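Rangement et conditionnement des petites pièces
Notes de cours, module Organisation de l'atelier, séance 3
Version du 29/4/23, remplace le polycopié de février

Rappel séance précédente : inventaire, étiquettes, bons de sortie. Je ne reviens pas dessus, voir le poly. Aujourd'hui les petites pièces, donc tout ce qui tient dans la paume : vis, rondelles, clips, perles, embouts, fusibles, joints.

1. Trier avant d'acheter des boîtes

Erreur classique : on achète les boîtes, puis on cherche quoi mettre dedans. Résultat, cases trop petites, cases vides, et un sachet qui traîne à coté.
Ordre à suivre :
- vider entièrement le tiroir ou le carton
- regrouper par famille, puis par taille
- jeter l'abîmé, le dépareillé, l'inconnu (le « ça peut servir » va dans une boîte à part, datée, et on la revoit au module suivant)
- seulement après, choisir le contenant

Cas de l'atelier Prillby, vu en TD : environ 200 références au départ, toutes dans des bocaux. Après tri, beaucoup de doublons, le même joint sous deux noms. Le gain est venu du tri, pas des bocaux. À retenir pour l'examen.

2. Types de contenants

Bocal : bien pour une seule référence en quantité. Mauvais dès qu'on mélange, il faut tout verser pour trouver.
Bac à bec : accès rapide, une main suffit. Prend la poussière. À réserver au poste fixe.
Casier à tiroirs : bon compromis, mais ne se transporte pas. Attention aux tiroirs sans butée, on tire trop fort et tout est par terre.
Boîte à compartiments : transportable, fermée, on voit l'ensemble une fois ouverte. C'est celle du TP.
Sachet zip : dépannage, ou à l'intérieur d'un autre contenant.

Opaque ou transparent ? Transparent dès que possible. Opaque uniquement pour ce qui craint la lumière (certains adhésifs, papiers photo).

3. Cloisons fixes, cloisons mobiles

Fixes : plus rigides, rien ne glisse dessous. Mais la grille est imposée.
Mobiles : on adapte, très pratique pour les pièces longues. Défaut : le jeu en bas de la cloison. Une rondelle fine passe. Faire le test avec la plus petite pièce du lot, boîte fermée, retournée puis secouée au dessus d'un plateau.

Gamme Fuven (fiche distribuée) : cloisons mobiles, couvercle plat. Gamme Venter : cloisons fixes, plus profonde. Pas de préférence imposée, justifier le choix dans le compte rendu.

4. Remplissage

Règle de base : ne pas remplir à ras. Laisser de quoi passer deux doigts. Si on ne peut pas attraper une pièce sans en sortir 15, la case est trop pleine.
Les plus utilisées devant, les rares au fond. Gauche à droite par taille croissante. Les pièces qui se ressemblent JAMAIS dans des cases voisines (M3 et M4, on se trompe à tous les coups).

5. Le plan de travail
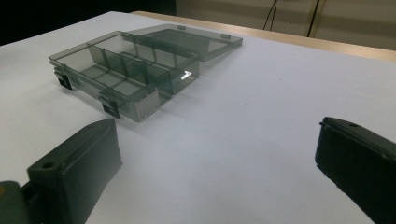

Le plan de travail compte autant que la boîte, et c'est le point le plus négligé dans les comptes rendus de l'an dernier. Surface claire, lisse, dégagée, avant de sortir la première pièce. Sur une table blanche une petite pièce sombre se repère de suite, sur un établi en bois brut bonne chance. Prévoir la place du couvercle : sur un modèle à charnière, comme cette boîte grise translucide, il se rabat à plat derrière la base et il faut compter sa surface dans l'encombrement. Garder les fermetures de devant face à soi. Les cases restent alors toutes accessibles sans passer le bras par dessus le couvercle.

Essuyer la table avant et après. Pas de tasse, pas de téléphone.

6. Étiquetage

Étiquette sur le couvercle ET plan des cases à l'intérieur. Le plan reprend la grille, une ligne par rangée. Crayon pour le premier mois, feutre quand ça ne bouge plus.
Nom complet, pas d'abréviation maison. Chez Britness ils codaient tout par couleur, sans légende : inutilisable pour un remplaçant.

7. Fermeture et transport

Fermer tous les clips, pas un sur deux. Porter à plat. Une boîte rangée debout = mélange assuré si les cloisons ne touchent pas le couvercle.
Ne pas empiler plus de 3 boîtes pleines sur un chariot.

À rendre pour la prochaine fois
- le plan des cases de votre lot (une page, à la main c'est trés bien)
- le choix du contenant, justifié en quelques lignes
- le résultat du test de la boîte retournée, même s'il est mauvais

Apporter son lot déjà trié. On commence directement par l'étiquetage.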